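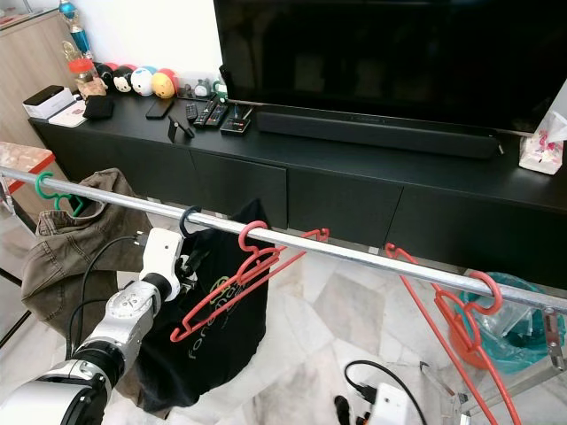 Renting clothes by the month

Finero began lending coats in May from a former bakery in Rurach. Members pay a flat fee and can keep 2 pieces at a time. The shop now owns 1009 garments, mostly jackets and knitwear, and it has stopped taking donations until the autumn.

Washing is the main cost. Storno, the laundry across the river, collects every morning at six and charges by weight, so a wet week of heavy coats can wipe out what the shop earned on shirts.

Repairs come next. Zips fail more often than seams, and a coat that needs a third zip is sold off cheaply. Most pieces last 18 loans before they look tired. Linen manages fewer, waxed cotton a good many more.

Simon, a rival chain, tried the same thing in larger towns and closed its lending counters within a year. Finero has kept its rent low and has no plans for a second shop.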